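3.2 Shot duration and the position of the song

The second part of the analysis concerns the relation between cutting rate and sung performance. Earlier work on the backstage musical has tended to treat the number as a unit set apart from the story, with its own rules of staging and its own tempo. Segers's typology, which we adopt here with small changes, separates numbers performed for an audience within the film (type A) from those performed in private or in rehearsal (type B). A third type, in which a song begins in one setting and is completed in another, was added after the pilot coding, when it became clear that several titles could not be placed without it. We refer to these as carried numbers (type C).

The corpus consists of 68 feature films, all of them sound productions in which at least one principal character is a professional singer or is trying to become one. Concert films and biographical documentaries were left out. Remakes were kept in as separate titles, and each was coded without reference to the earlier version, by a different coder wherever the rota allowed this. Prints were viewed in the longest version available to us. For two titles held only in the Medrano collection, the transfer lacked its opening credits, and shot counts for these begin with the first complete shot after the missing section.

Shot boundaries were marked in Jikeck, an annotation program that records the time of each cut and lets the coder attach labels to the span between two cuts. Dissolves were entered at their midpoint. Split-screen passages were treated as one shot for as long as the arrangement of panels stayed the same. Where a boundary was hidden by a flash or by a figure passing close to the lens, the coder entered it with a query mark, and the span was reviewed by a second person before it was counted.

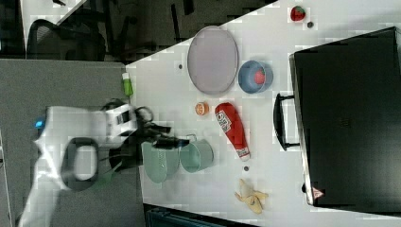

The marking produced 3378 shots within numbers, once the queried spans had been settled. Shots that began before the first sung or played note, or ran on after the last, were assigned to the number only if more than half of their length fell inside it. This rule was taken over from Ledesma's study of dance sequences, and we found no reason to alter it, though it does slightly reduce the count for type B, in which songs often start in the middle of a long conversational take.

Median shot length was used in place of the mean. The distribution is strongly skewed in all three types, and a single unbroken performance lasting several minutes can move the mean for a whole film. Medians were computed for each number first and then for each type, so that a film with many short songs would not outweigh a film with one long one. Differences between types were tested with a rank-based procedure, with the film entered as a grouping factor.

Type A numbers were cut faster than type B numbers in most of the corpus, as expected. The size of the gap was less regular than we had predicted. In films released before 2000 the two types are clearly apart, and the division holds whether or not the reaction shots of the on-screen audience are included. In later films the gap narrows, and in 14 titles it is reversed, with the private performance cut more quickly than the public one. All of these use handheld shooting for the rehearsal or writing scenes and a steadier style for the stage. It would be unwise to read much into this without a larger sample, but the pattern was consistent enough for us to return to it in the discussion.

Type C numbers behave differently again. Their first portion, usually set in a bedroom, kitchen or dressing room, has a median close to that of type B. The second portion matches type A from its opening shot. There is little sign of gradual change across the join, and coders rarely disagreed about where it fell. In Eta, the one title in which they did disagree, the song passes back and forth between a car and a club stage before settling on the stage, and both readings of the transfer point can be defended. We have used the earlier of the two. 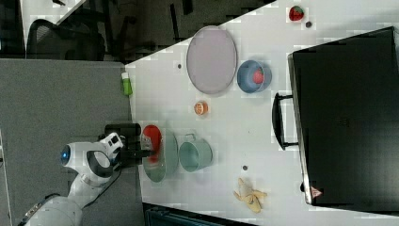

Figure 4. Robot arm with a black gripper at a white table; the red object, plate and mug are to its right.

Camera distance was coded on a five-point scale, from extreme close-up to long shot, at the midpoint of each shot. Close framings account for a larger share of type B than of type A, and here the period of release makes little difference. The exception is the final number. Where a film closes on a public performance, the share of close framings rises sharply and comes near to the type B figure, even when the earlier stage numbers in the same film were shot from further back. Segers has described such endings as private songs given in public, and the measurements are in line with that account, although they do not by themselves show how a viewer takes them.

Agreement between coders was checked on a subset of numbers drawn from every type and period. It was high for shot boundaries and for type, and acceptable for camera distance, where most of the disagreement lay between neighbouring points on the scale. A first round of checks in January had given a poorer result for camera distance – the midpoint rule had not yet been written into the coding guide – and the shots concerned were coded again from the beginning. Fetis, the only title in the corpus shot mainly with a moving crane, remained difficult after the second round and is left out of the distance figures, though it is kept in those for shot length.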